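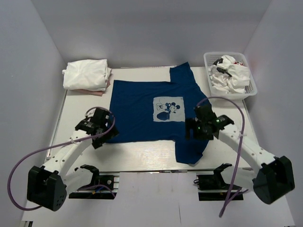
merkik-uptime

Uptime and response logs for small shared hosting plans. README and data card in one file, I kept updating one and forgetting the other.

Last touched: Thursday, July 13, 2023

What it is

Logs from a checker called Merkik that asks a plain web page for itself every so often and writes down what came back. The pages sit on cheap shared plans at three hosts — Jovar, Hinojosa and Setura. 221 sites in the current release. All of them small: clubs, a few shops, parish stuff, one very long-running page about canal locks. Owners said yes in writing. Site names are swapped for short codes in everything published.

Started as a way of settling an argument with Jovar support over whether a client's site had been down. It had. Then it kept running.

What it isn't

Not a league table. Please don't make it one. The spread of sites over the hosts is uneven, Jovar has the most by a long way, and Setura only came in when Ciarán Ó Dubhghaill moved his lot across. Also nothing in here about VPS plans, dedicated boxes, mail or DNS-only customers. Shared plans only, the kind with a control panel and a database or two.

Getting it

Everything is in the data folder, one compressed CSV per host per month. No API. There was one, it fell over, I haven't put it back. If you only want to poke about, use sample.csv, which has 2,000 rows picked at random from the June files and opens in any spreadsheet without complaint.

The loader script in tools is optional. It needs Python and nothing else. Run it with the folder name after it and you get one big SQLite file out. Takes a while on a slow disc. Don't run it twice over the same output file, it will append and you'll have everything double.

Columns

site: short code, stays the same for the life of the site, even if the site moves host

host: jovar, hinojosa or setura, all lower case. Older files have "Jovar" with a capital in places, lower-case it yourself

checked_at: time of the check in UTC. Not UK time. Two people have written in about an outage that was an hour out, so, UTC

probe: which of the checking machines did it, see below

status: HTTP status code. Blank if we never got that far

dns_ms: time to look up the name, milliseconds

connect_ms: time to open the connection

first_byte_ms: time until the first byte of the page turned up. The one most people want

total_ms: the whole lot

bytes: size of the page as sent, after compression

tls_ok: 1 or 0. 0 covers expired, wrong name, and self-signed, they aren't split out

err: short text if it failed. timeout, refused, dns, tls, reset, other

note: mostly empty. Hand-written when it isn't

How the checks work

Each site gets asked for one page, normally the front page, with a fixed user agent that says Merkik and gives a contact address. If a check fails, it's tried again from a different probe after a short wait. Both results go in the file. So an outage shows up as more rows than usual, which will throw off any average you take over rows. Group by time first.

Redirects are followed, up to a limit. The status is the last one seen. If a site redirects to a "this account has been suspended" page with a 200, it counts as up as far as the status column knows. Look at bytes, the suspended pages are tiny. Hinojosa is the one that does this. Asked them to send a proper code, no answer yet.

Timeout is 14 seconds, everywhere, always has been. A page that takes longer than that is a failure here even if a patient visitor would have got it in the end.

Probes

9 of them. Spread over different networks, none inside the hosts' own networks. Two are on home broadband and drop off when the router feels like it. Fergal Daly looks after the ones in Ireland and is the person to ask about anything with a probe name starting ie.

If all probes report a failure at once for all hosts, that's our end. The scheduler machine has had bad nights. We take these out where we spot them and list them in gaps.txt, but the spotting is by eye and I wouldn't swear to it.

Cleaning

Not much done, on purpose. What has been:

Site names, addresses and anything in an error message that gave away a domain removed.

Rows from before a site's owner agreed to take part deleted. Some codes therefore start in the middle of a month.

Checks during known scheduler faults dropped, see gaps.txt.

Negative timings set to blank. These came from one probe with a clock that kept jumping. Fixed now.

Not done: planned maintenance is still in there. The hosts announce it in different ways, Setura by email, Jovar on a status page that gets wiped afterwards, Hinojosa sometimes. Where I had the notice I put "planned" in note. Where I didn't, it looks like any other outage. A blank note means I don't know. It does not mean unplanned.

Known problems

Caching. Loads of these sites run a caching plugin and some don't, and owners switch them on and off without saying. A sudden drop in first_byte_ms is usually that and not the host having bought new kit.

Site moves. When a site changes host there's a day or so when DNS hasn't settled and different probes see different machines. The host column flips at midnight UTC on the date the owner gave us. It'll be wrong either side of that. Ciarán's batch is the worst for it, he moved them over a weekend and did the paperwork after.

Blocking. Hinojosa's firewall took against one of our probes for a bit and sent 403s. Those rows are left in. Filter on status 403 and that probe if they bother you — the pattern is obvious once you plot it.

Certificates. Lots of tls failures are simply the free certificate not renewing after an owner fiddled with the DNS. Blaming the host for these isn't fair most of the time. Some of the time it is, Jovar's renewal job broke for a stretch and every site on one server went the same day. Marked in note.

Plan names. We did record which plan each site was on but the hosts rename them constantly and the column was a mess. Dropped it. Might come back as a simple small/bigger thing.

Same server. Several sites often share one physical server, so their outages aren't independant. We don't know for sure which share. Matching IP addresses is a decent hint but the addresses aren't published, so there's a file called groups.csv giving a letter for each shared address. It's a snapshot, remade monthly.

Good uses

Teaching. It's messy in ordinary ways and small enough for a laptop. Trying out outage detection. Looking at how response times move over the day — the overnight backup hump on the Setura files is lovely and very easy to see. Checking your own monitoring against someone else's numbers.

Bad uses

Picking a host. Working out who owns the sites. Claiming a refund from anybody. I've had an email asking for a signed statement for a dispute and the answer is no, sorry, keep your own logs.

Money and interests

I pay for the probes. Neither the hosts nor anyone selling monitoring has put anything in. I'm a paying customer of Jovar and used to be one of Hinojosa, left over the price of renewals and nothing to do with uptime. Ciarán resells Setura space, so he doesn't do any of the cleaning on the Setura files. Fergal just likes machines.

Privacy

No visitor data. We only fetch pages, we don't see anyone else's traffic and haven't asked for it. Page contents are thrown away once measured. Owners can pull out whenever they like: mail us the code or the domain, checks stop that day and the old rows come out at the next release. That does mean old releases and new ones won't match exactly. Say which release you used.

Licence

Data is free to use for anything with credit to the Merkik project. Scripts likewise. If you publish something I'd like a copy but it isn't a condition.

Changes

Newest first, only the bits that would trip you up.

Host names lower-cased in new files. Old ones left alone for now.

groups.csv added.

total_ms used to include the redirect wait on some probes and not others. Now includes it on all. The first few months can't be fixed.

Setura added.

plan column gone.

To do

Go back and lower-case the old host names, it's a one-line job and I keep not doing it.

Split tls_ok into proper reasons.

IPv6. At present everything goes over IPv4, and some of these sites have a v6 address that's been broken for ages without the owner noticing.

Write up how the retry timing works, somebody asked and I had to read the code to find out.

Put gaps.txt in the same time format as everything else. It's in UK time at the moment. Yes, I know.

Contact

Open an issue, or mail the address in the user agent string. Issues get read first. For probe trouble go straight to Fergal. If you run one of the sites and something looks off, send the code and the time, in UTC please, and we'll dig out the raw rows.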